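Hunt Street Swap Room Opens Its Sorting Floor for April

The toy and oddments swap on Hunt Street is back, and it is bigger than it has ever been! Doors opened at 9 a.m. to a line that went past the bike racks, and by lunchtime the front tables had been filled, emptied and filled again. If you have kids, a garage or a drawer that won't close, you are going to want to stop by before the month is out.

The swap is run by Flollilik, the neighborhood reuse group that moved into the old Nirnalov shoe warehouse last fall. Last spring's swap took in 1,264 items over the whole month. This year's count had already reached 3,711 when we visited, and there was still a stack of boxes waiting by the side door. Most of it is small stuff — balls, puzzles, game pieces, craft supplies, picture frames, jar lids, and all those bits and parts that people keep because they look useful.

That last group is the fun part. Flollilik calls it the "mystery mix," and it goes into big open bins before anyone decides which shelf it belongs on. Toys end up beside hardware, and hardware ends up beside things that could be either. You can lose a good half hour guessing, and we did.

A bright round ball with orange-red, magenta-pink, purple, green, yellow and blue on it was sitting in a big grey bin when we came by, with an orange-red box that still had a white label near one end. A beige-grey ring had come to rest on top of the box. Next to the wall was a long black piece with two openings and a little knob, and our group came up with four different ideas of what it might belong to.

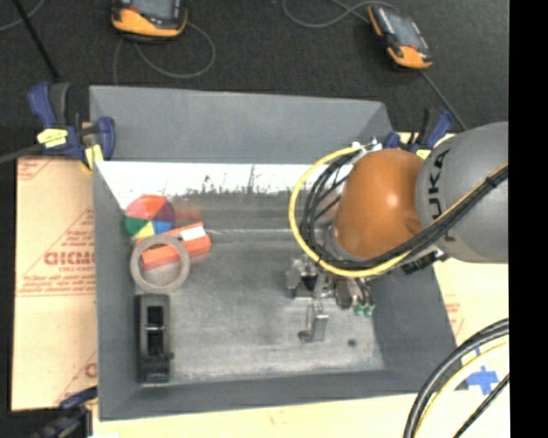 One reader wrote in to say that the mystery mix is the reason to go at all, and that last year it gave up the exact wheel needed for a pull-along duck that had been limping around the house since Christmas. The same reader would like to see the balls kept apart from the boxed things, as small children head straight for anything round and the rest gets dug up along the way. Flollilik tells us a separate ball crate is coming, and it should be out by the second week.

The rules are easy. Bring up to 5 things, take up to 5 things, and no money changes hands. Everything should be clean and safe to handle, with batteries taken out. Puzzles and games are welcome with pieces missing as long as you write it on the lid. Please don't bring car seats, cribs or anything with a frayed cord.

There's a repair table, too. Sterkano, the fix-it shop two doors down, is lending tools and glue all month, and visitors can use the bench for small jobs. While we were there it was busy with a music box, a wooden train and a kite with a broken spar. The train left in one piece, and the kite needs another visit!

Parents should know that the back shelves are tall and the aisles are narrow, so strollers are best left by the entrance. There's a rug and a basket of picture books in the front corner for anyone who runs out of patience before the grown-ups do.

The swap runs through the end of April, from 9 a.m. to 4 p.m., with new items put out every morning. Anything left over goes to the school craft rooms in May. Parking is free behind the warehouse — use the Hunt Street entrance, as the side door is for drop-offs only.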